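How to Grade Your Team's Quarterback at Home (Without Losing Your Mind)

by Juniper Pennington
1 Feb 2023

Lot of you asked how I do the QB grades. Season's done, tape is sitting there, good time to learn. You need a replay of the game, a pencil, and a free evening. Maybe two evenings if it went to overtime.

What you need

Full game replay, not highlights. Highlights lie. All-22 film if you can get it, regular broadcast is fine if you can't. A notebook or a spreadsheet. I started on paper, moved to a spreadsheet in December, went back to paper. Pause button that works.

Set up the sheet first

One row per dropback. Columns: quarter, down, distance, pressure yes/no, where he threw, grade, notes. Keep the notes column wide, you'll need it. Sheets of paper side by side work great, one per half.

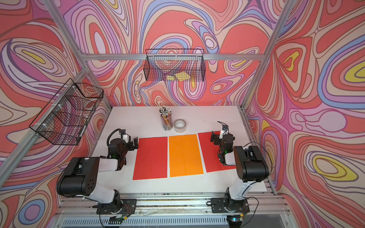

Step 1. Watch it once with no grading

Just watch. Snacks ok. You want to know how the game went, who was hurt, when the wind picked up. If the left tackle went out in the second quarter, write that at the top in big letters.

Step 2. Second pass, dropbacks only

Skip runs. Skip kneel downs and spikes. Count scrambles, count sacks, count the plays wiped out by penalty. People forget those last ones. A great throw called back for holding is still a great throw and a pick wiped out by offsides is still a bad decision (unless he saw the flag and took the free shot, then leave it blank).

Stop the play at the top of the drop. Look at the coverage before you look at the throw. Who's open? Say it out loud. Then let it run.

Step 3. Give a grade

Keep it simple:

2 = big time throw, tight window, most guys don't make it
1 = good play
0 = he did his job
-1 = miss, or late, or wrong guy
-2 = disaster

Most plays are a zero. A screen pass that goes for a touchdown is a zero. Yes really. The running back did that.

Grade the throw, not the catch. Ball hits the reciever in both hands and pops up to a linebacker? Not on the quarterback. Stat sheet says interception, your sheet says 0 or even 1.

I mark mine with colored paper strips on a big board, one strip for each drive. Red for a bad drive, orange for so-so. Quick to read from across the room.
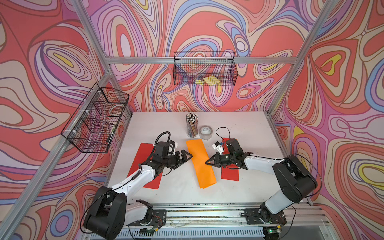
Red and orange paper on a white tabletop.

Step 4. Split out the pressure plays

Add up clean pocket and pressure seperately. Big one. A guy who's fine with time and falls apart under heat may have a line problem, may have a him problem. Check how fast the pressure came. If the rusher is free right at the snap, thats on protection or on the call before the snap. If he held it forever, that's him.

Step 5. Add it up

Total points divided by dropbacks, times 100. Gives you a number you can compare from game to game. The 0 plays count as dropbacks, don't drop them.

Don't get excited over one game. I want 200 dropbacks before I say anything about a guy and 500 before I argue with my brother about it. A backup with 68 dropbacks is a rumor.

Step 6. Regrade 10 plays a week later

Pick them blind. Cover your old grade. If you're off on more than a couple, your scale is drifting, fix it before the next game. Mine always drifts soft after a win. 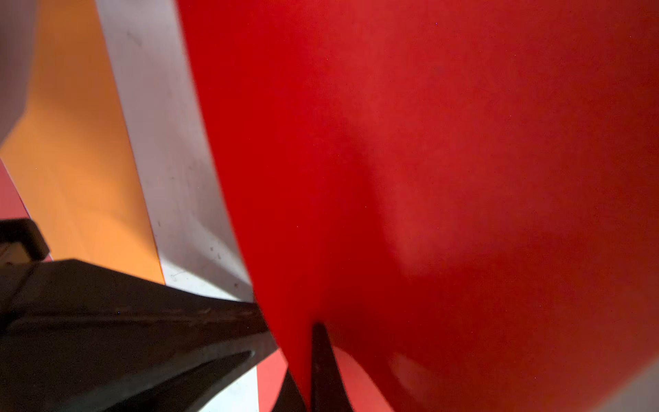 Glossy red, up close.

Common mistakes

Grading angry. Wait a day after a loss.
Reading the box score first.
Blaming him for drops.
Giving credit for every comeback. Who put them in the hole?
Assuming you know the route. You don't always. If two guys end up in the same spot somebody messed up, and you can't tell who. Put a question mark and move on.

Blank sheet is the same as last year's, just draw the columns yourself. Running back grades next, once I finish the tape.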